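Keeping a Simulated Arm Healthy: Setup and Maintenance of Our Tabletop Cell
Final report, Robotics Lab Practice
Delwyn Dunstan and Tamsin Paewai

1. What we took on

Most groups in this course picked a task for the arm to do. We picked the arm itself. Our cell is a simulated Franka Emika arm on a pedestal next to a dining table, running in a project we named Brurkance, and when we got it in July it was in rough shape. The gripper drifted, the cameras disagreed with each other, and every so often an object would shoot off the table like it had somewhere to be. We wanted to get it to the point where another group could open it on a Sunday night and trust it.

You might think a simulated robot needs no looking after. We thought so too! But it has a mount, joint limits, friction, cameras and contact surfaces, and every one of those is a number somebody typed in once and maybe typed in wrong.

2. The gripper

We started at the fingers, because that is where most of the trouble showed up. The two fingers are driven through linkages, and in the files we inherited the left and right sides had different damping values. You couldn't see it when the gripper moved in open air. Put something light between the pads and one side would get there first and shove the thing over. Tamsin found this by slowing the simulation way down and watching through the wrist camera while the gripper closed on one object after another. 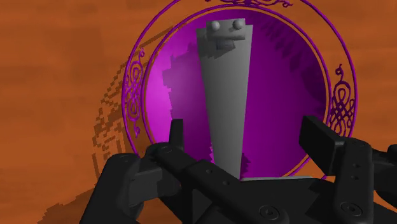 Once both sides shared one set of values, we redid the contact settings on the pads. The old pads were so stiff that the solver would overshoot, which explained our flying objects. We softened them a little, closed the gripper, opened it, and wrote down how far the object had moved. Then we did that again, 124 times in total, over two evenings and a lot of pretzels. Delwyn wrote a small script called Zirkix that logs each run and throws out the ones where the object started in the wrong spot. It is the part of this project we are proudest of, and it is only 105 lines long.

One mistake to own up to: for the first evening we had the pad friction set on the visual mesh and not on the collision mesh, so nothing we changed did anything. If your edits seem to have no effect, check that first.

3. Mount and home position

The base of the arm has to sit flat on the pedestal, and the arm has to know where the table is. Ours had the table height saved in two places, once in the room file and once in the controller settings, and they did not match. The fix was to delete the second one and have the controller read the first. It took five minutes after three days of wondering why the fingers kept stopping short.

For the home position we wanted a pose with the gripper pointing straight down and clear of the table, with the elbow up and well away from its limits. We tried several before we settled. A pose can look great and still leave one joint almost out of travel, so that the first move of the day throws an error.

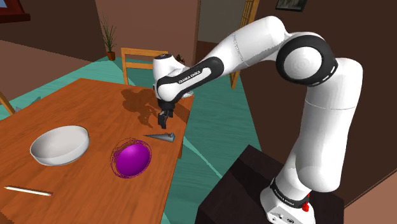
We check home at the start of each session now. The check sends the arm out to a corner of the table, brings it back, and compares the joint readings to the saved ones. If any joint is off, the session won't start until someone looks at it. That sounds strict, but it has caught a bad save twice, and both times it was our own fault.

4. Cameras

The wrist camera and the room cameras each have their own position file. We lined them up using the corners of the table, then had each camera estimate the same points and adjusted until they agreed. The shadows gave us some grief. At the low shadow setting the edges come out in big square steps, and our corner finder loved those steps and kept locking onto them. We turned shadows off for calibration and back on for everything else.

The folded poses were the other thing to sort out. When the arm pulls back over its own pedestal, an open finger can get very close to the top face. We added a keep-out zone over the pedestal and made it a bit taller than we thought we needed.

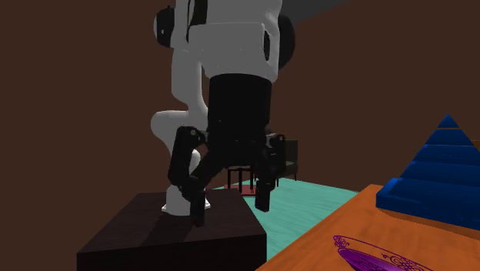
Figure 3. Arm folded back over the pedestal with the gripper open, table at right.

5. The maintenance routine

We named our checklist the Stamatopoulos list, after the sandwich place where we wrote it. It has 9 steps and goes from the base outward: mount, table height, joint limits, home, linkage damping, pad contact, friction, cameras, keep-out zone. Do them in that order. We once did cameras before home and had to do cameras again.

The Driltaron log viewer, which the last group left behind, still works and reads our files fine. By the end of the term it held 2384 entries, and you can scroll back and see the exact night the damping got fixed, where the object drift suddenly drops. We may have cheered in the library.

6. Still open

The gripper opens slightly slower than it closes and we don't know why. The joint limits are copied from the old files and should be checked one at a time. We would also like Zirkix to run by itself overnight, but right now it hangs if the log folder is missing.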